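Wanted: One Fault Investigator, Patient With Small Parts
Instrument Reliability, Plarura Surgical Robotics, Cimton site
Full time, on site, reporting to Titilayo Ekwueme

We have a problem with letting go. Our suturing software is good at picking up a needle, decent at passing it, and every so often, when told to open its jaws, it waits. The log says the command was sent. The motor says it moved. The jaws stay shut for a moment longer than anyone would like, and then the arm carries on with the next step as though all were well.

Between the start of the spring test series and the end of it we ran 1249 automated stitches on the bench and recorded 117 late releases. None of this was on patients, and none of it will be until the fault is understood. The release feature is locked in software and Stavros Raptis holds the key, which he has so far declined to lend to anyone, including his own manager.

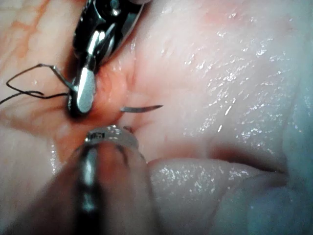

A late release matters most with the needle partway through. If one instrument is still hanging on when the other starts to pull, the tissue ends up settling the argument. Our force limit is supposed to stop the arm before that point. In most of the 117 cases it did. In 2 it didn't, and those are the ones you will be living with.

We already have theories, and you may have them all for free. The cable people blame the software. The software people blame the cables. Onyekachi Olaniyan, who wrote the timing code, blames the clock on the test bench, and has a slide deck. You would be expected to listen politely to everybody and then go and measure something.

What the work looks like

Most days you will replay logs against video, pick a run, and try to make the fault happen again on purpose. You will take wrists apart, inspect cables and pulleys, and put them back together with the same number of pieces. You will write up what you find in plain English, including the weeks when you find nothing. You will also have the authority to stop any test on the bench. Please use it. The last person in this job used it twice and was thanked once.

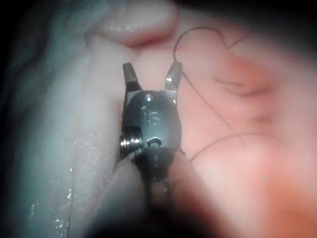

Ekene Okafor

Jaws standing wide open are a happy sight on our bench, and I say that as the engineer who has been covering this post since September. An open gripper with the thread lying off to one side still deserves a second look, though. Loose suture and moving joints are a bad mix, and we want someone who checks where the thread is before pressing anything.

You should have

– Three or more years of failure analysis on small cable-driven mechanisms, medical or otherwise. Camera lenses, drones and sewing machines all count.
– Enough Python to read someone else's log parser and fix it without a speech.
– Steady hands and a tolerance for microscopes.
– Experience writing safety reports that other people managed to finish.

A degree is welcome and so is a good explanation for not having one. You don't need surgical knowledge. You do need to be all right with looking at tissue on a large screen before lunch.

To apply

Send a resume and one page on a fault you chased down, or one that got away. Quote job number 1736 and address it to Onyekachi Adebisi in recruiting, Plarura, Cimton. Interviews are in person and include an hour at the bench with a wrist we have broken in advance. Coffee is provided before the microscope portion – decaf on request.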